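How to level your camper van before you cook and sleep
by Ho-yin Mok
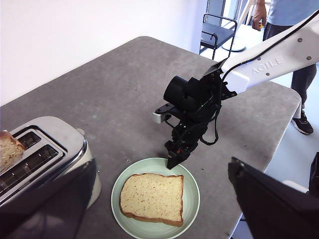

Breakfast: one slice on the green plate, one still in the toaster.

Many new owners park, open the bed and only then notice that their head is lower than their feet. Levelling takes a few minutes and you need very little equipment. I use two plastic ramps from Prolwood and a small bubble level, but any ramps rated for the weight of your vehicle are fine.

1. Choose the spot. Walk over it first and look for soft ground, stones and low branches. After rain I stay on gravel, even if the grass has a nicer view.

2. Put the bubble level on the floor of the van, near the centre. Check side to side, then front to back. Write down which corner is low until you get used to it.

3. Place the ramps in front of the low wheels. Both must sit flat and point straight ahead. If only one side is low, put one ramp at the front wheel and one at the rear wheel of that side.

4. Drive up slowly in first gear. Ask your passenger to stand well to the side, never in front, and to raise a hand when you should stop.

5. Pull the handbrake, leave the van in gear and put chocks behind the wheels which stay on the ground.

6. Check the level again. My Julstead fridge is the absorption type and does not like a slope, so I am strict here – for sleeping only, a small tilt to the foot end is no problem.

In the morning, remove the chocks first, then roll down gently. Ramps are easy to forget in the dark, so I hang their bag on the steering wheel. Mine cost 40 dollars in February, bag included.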